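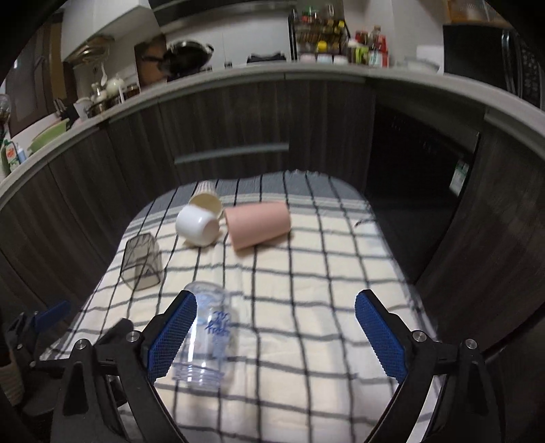 Solène Rolland

Vornura 自来水口感记录,数据说明

先说结论:这份数据能回答的问题比大多数人想要的少。过去收到的来信里,多半是想拿它证明某个城区的水“更甜”,或者某种滤芯“确实有效”。两件事它都证明不了,请看完下面的限制再决定要不要下载。

内容
共 2820 条记录,来自 323 名参与者,每条 17 个字段。主表是 records.csv,字段解释在 fields.txt,参与者的原始留言在 notes 目录下,未经润色。语言以法语和印尼语为主,中文译文由 Suryani Tambunan 校过一遍,只校了词,没有统一语气。

采集方式
参与者在家接一杯自来水,静置后喝,填一张表:氯味、金属味、土腥味各打零到五分,再写一句话。表里要求写明静置多久,可是很多人只写“一会儿”。我们保留了原文,没有换算成分钟。有人建议按平均值补上,我不同意:补出来的数字看着整齐,来源却是我们自己猜的。

水温没有测。最初的方案里有测温一项,后来发现各家用的温度计互相对不上,就删了。现在字段里只剩“凉”“常温”“说不清”三个选项,选“说不清”的最多。

关于“盲测”
早期的宣传页把其中一部分称为盲测,我认为这个说法站不住。那 600 条记录的做法是由家人倒水,喝的人不知道哪一杯过了滤。但倒水的人知道,而且通常就站在旁边。Raghavendra Kurian 认为这样仍有参考价值,可以叫“单盲”。我把字段名改成了 poured_by_other,各位自己判断。 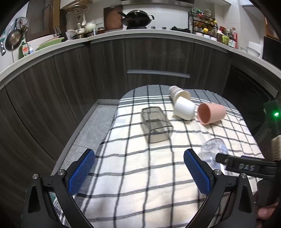 另外,容器没有统一。玻璃杯、搪瓷杯、旧塑料杯都有人用,塑料杯本身有没有味道,表里没问。有几条留言写着“像新杯子的味道”,却在金属味一栏打了四分。这类记录我没有删,只在 flag 列标了 c。如果你的分析对 c 类很敏感,结果多半不是水的结果。

滤芯品牌
参与者填写的品牌都已替换成代号。原因很简单:样本是自愿报名来的,买了滤芯的人更愿意说滤芯好喝。把品牌放出来,等于替人写广告,或者替人惹麻烦。Medov 曾来信索要对照表,没有给。

建议用途
可以用来研究人们怎样描述味道,用哪些词,前后是否一致。同一个人隔周再填,用词变化相当大,这一点我觉得比分数有意思。也可以拿来做课堂上的数据清洗练习,脏得很真实。

不建议用途
水质判断、健康建议、城市排名、产品比较。口感分数与任何化验指标之间的关系,我们没有检验过,也没有配套的化验数据。看到有人引用本数据说明“水质改善”,请当作没有依据。

已知问题
四月的一批表格日期格式混乱,日和月可能颠倒,目前没有办法逐条核实。
邮编字段只保留前两位,不要试图拼回去。
有一户人家用同一个账号填表,打分习惯明显不止一个人,编号末尾带 x。
“土腥味”在印尼语表格里曾译作“泥味”,改译之后平均分有变化。是译法造成的还是季节造成的,我不知道,也不太相信说自己知道的人。

版本与反馈
现行版本合并了 Gaspard Delorme 整理的纸质表格。他的录入与原件抽查时有出入,错处列在 errata.txt,还没列全。发现新错误请附上记录编号和你的理由,只写“这个值看起来不对”的邮件不处理,因为看起来不对的值太多了。

转载请连同这份说明一起转,单独传 CSV 的不算引用。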